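Sourdough in a cold kitchen: what's working for you?

Last updated: June, 9:40 pm

marlene_rothe
Righto, winter has properly landed at our place and I'm having the best baking month of my life, so I want to compare notes! Kitchen sits at 16 overnight (old weatherboard, no insulation worth the name) and I used to give up on bread until spring. This year I'm keeping the dough in an esky with a jar of hot water and it's coming up beautifully. Same starter, same flour, just a bit of warmth and a lot more patience.

I've put my whole method down below. Please pick it apart.

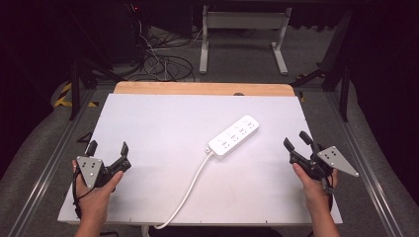

2 min read

Feed the starter after tea, one part starter to two parts flour and two parts water. In the morning it should be domed and smell like yoghurt. Mix 500 g flour, 350 g water, 100 g starter, leave it half an hour, then work in the salt. Four folds across the first two hours, then into the esky with the jar. I swap the hot water at lunch and shape when the dough jiggles.

fahadm
Love the esky trick, but 100 g seems like heaps. I use 30 and let it go overnight on the bench. Better flavour, and I get to sleep through it.

marlene_rothe
At what temperature though? Mine just sat there like a brick when I tried that.

fahadm
Brisbane, so yeah, fair call. My winter is your autumn.

kuldeep_s
I'm going to disagree with both of you. Forget the clock and forget the amount of starter, and warm your water! I mix with water at 35 and the dough starts out where you want it. An esky holds whatever you put in it, so if the dough goes in cold you're mostly keeping it cold.

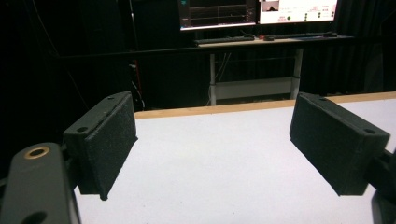
Venkatesh reckons the water only helps for the first hour or two, and that after that the bowl and the bench pull the dough straight back down to room temperature. He wraps his bowl in a wool blanket as well and says the two together knock hours off.

kuldeep_s
I'll pay that. Mine's in a thick ceramic bowl and I do rinse it with hot water first, forgot to say.

ehsan.m
Is anyone using rye in the starter? I swapped a third of the feed to wholemeal rye and it went off like a rocket, doubled in 6 hours when it had been taking all day. Crumb was a bit tighter but the crust was unreal. I ate half the loaf standing up.

marlene_rothe
Ooh no, trying that tonight. Do you drop the rye before you mix the dough or just leave it in?

ehsan.m
Leave it in. There's so little in the final dough that I can't taste it.

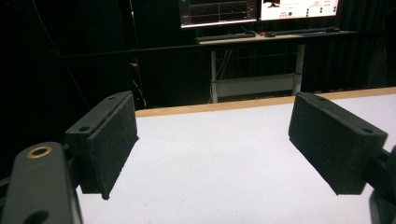 Summary of tips so far (edited by marlene_rothe)

- Hot water jar in the esky, swapped at lunch
- Mix with warm water, and warm the bowl too
- Wool blanket if you've got one
- Some rye in the starter feed
- Less starter and a longer rise if you live somewhere sensible

fahadm
"Somewhere sensible", thank you, I'll take it. Still think you're all rushing the flavour.

kuldeep_s
Bake one each way and post the crumb, then. I'm doing mine tomorrow morning.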